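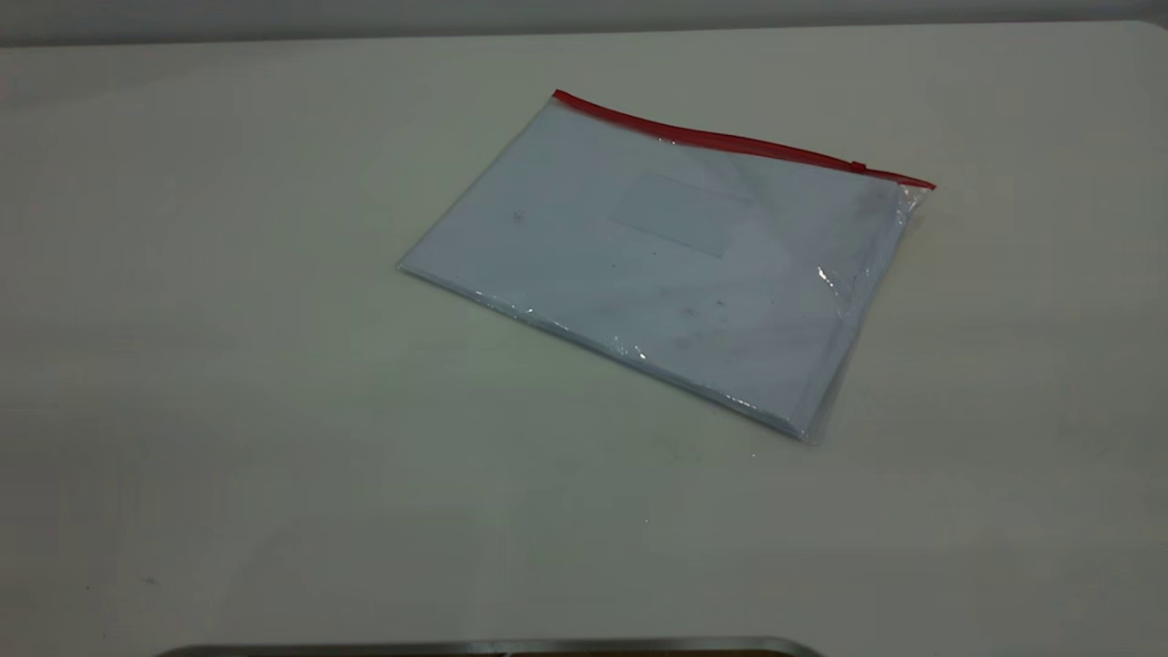 Nouhaila Radwan wrote to us that she had gone through every kind of folder there is before she tried one of these, and that now her permission slips, her car papers and the kids' vaccination sheets each have their own. Could we please keep stocking the red ones? Yes! We are keeping the red ones.

2020-01-05, by Yasmine Badawi
Last updated in November

The Wonby zipper pouch is about as simple as a piece of office gear gets, and I love it. Clear plastic on both sides, a red zipper along one long edge, and that's the whole thing. You can find the right pouch in a drawer full of papers without opening a single one, and the red edge is easy to spot at the bottom of a tote bag (mine is usually under a scarf and a lunch box).

It takes letter-size sheets lying flat, with a little room left around them, so you don't have to bend the corners to get them in. I keep around 20 sheets in mine and it still closes smoothly. You can push more in, but go easy at the corners, where the zipper has to work hardest. The plastic is thin and light, so a stack of full pouches doesn't get bulky the way binders do. It does crinkle a bit with use, and it shines under a bright lamp, so if you want to read a whole page, slide it out.

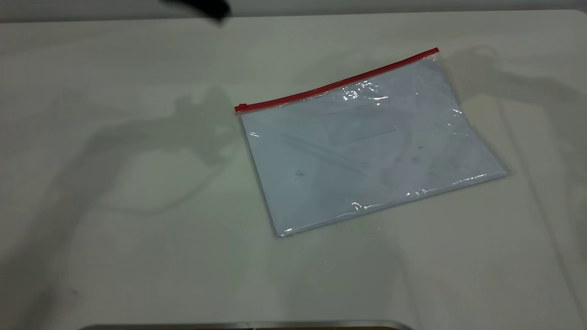
Wonby zipper pouch, red, with paper inside.

Good for: forms waiting for a signature, sheet music, sewing patterns, receipts at tax time, homework that has to survive a backpack. Custódio Lobo in our Hevville store uses one for each month's delivery notes and hangs on to them all year.

Not so good for: anything thick. A spiral notebook will go in but it strains the seams, and for that I'd send you to the Lamrani wallet, with its wider bottom.

Care: wipe with a damp cloth and leave it open to dry. Keep it off radiators. If the slider starts to drag, rub a little candle wax along the track and run it back and forth a few times.

Item number 266. Sold singly or in packs of 5. The pack is all one color, but if you'd like a mix, ask at the counter and we'll make one up for you. Returns are fine within 7 days as long as the pouch hasn't been written on.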